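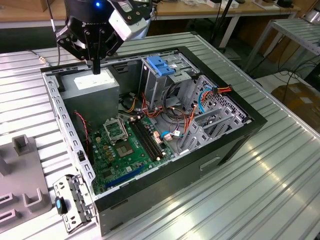 Haris Sethi
Blogger, dad of two, occasional school gate reporter

November 21, 2024

So we had a bit of a morning at Jumby Primary yesterday, and my phone still hasn't stopped buzzing.

I dropped the girls off at the usual time and there was already shouting coming from the office. A father had turned up over the missing trip money. If you've not been following (lucky you), the parents paid in for the October visit to the Zondasau caves, the coach never came, and we've been asking for our money back ever since. It was 8 weeks ago that we were told "by Friday week". Ha!

Anyway, this chap had brought a folding chair. He put it down right across the office doorway, sat himself in it and said he'd stay there until somebody opened the cash box. The head came out, the deputy came out, then half of Year Five came out to watch, and you can imagine how much spelling got done after that.

Fares Obeidat from the parents' group got him talking in the end. They went round the side by the bins and had a long chat, and when they came back the chair was folded up. No police, whatever you may have read on the Cutari residents' page. I was standing there and I'd have noticed a police car!

The school says 385 has been paid back so far and that 487 is still with the coach firm. I don't know why it was handed over before anyone had seen a coach – I asked, and I was told to put it in writing. So I have.

I do feel for the office staff, who didn't book the thing and get all the grief. But I also get why he was cross. He's got three at that school.

There's a meeting in the hall next week, straight after pick-up. My youngest wants to know if the man with the chair is coming.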